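Clellus (software)

Clellus is a grasp planning and perception package for robot arms that carry a small camera at the wrist or gripper. It was developed by Van Dijk, an automation software firm, and first released in June 2018. The package takes color images from the wrist camera, marks the outlines of objects it recognizes, and proposes a ranked list of grasps for the arm controller to carry out. It does not plan whole tasks, although early sales material suggested that it did.

Design

The software is divided into two parts. The first labels objects in each image. The second matches each label to a stored shape and works out where the fingers could close. The label step was trained on 896 scenes of household goods and groceries, a small set for a product sold as ready for "any shelf, any bin." Van Dijk has said that a further 2000 computer-generated scenes make up the difference. It has not published results with those scenes left out, so the claim cannot be checked.

Up to 8 grasps are returned for each object. Each comes with a confidence score, which the manual describes as a probability. Users have disputed this, as the scores are not adjusted to match how often grasps succeed.
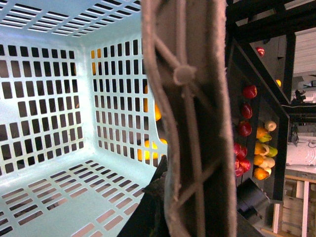 Partial occlusion is the weakest area of the package. Clellus treats every separate patch of color as a possible object and then tries to join patches that belong together. Solid obstacles, such as a box standing in front of a can, cause it little trouble. Perforated ones are harder. When oranges are seen through the slotted wall of a plastic laundry basket, the patches of peel showing in the openings may be joined into one fruit, split into several, or dropped as noise, and the gripper's own ribbed finger can hide much of the view at close range. The standard settings also give no sign of whether a fruit lies inside the basket or behind it, a distinction that matters a good deal to an arm about to reach. The manual's advice is to move the camera and look again.

Evaluation

The main independent review was written by Etelka Lakatos and posted on September 5, 2019. Lakatos ran the software on an arm at the Betosside test site and compared it with Stosik, an older planner that uses hand-written rules. Clellus did better on loose items on open shelves. On items in baskets and crates the two were level, and Stosik was faster. Lakatos wrote that the product page "describes the demo, and the demo is all open shelf."

Van Dijk replied that the test had used an outdated camera calibration. Lakatos repeated the basket trials with a new calibration and reported no meaningful change.

Later versions

Version 4 added a setting that delays a grasp until two views agree. It is turned off by default.

See also

Grasp planning
Hand-eye calibration
Stosik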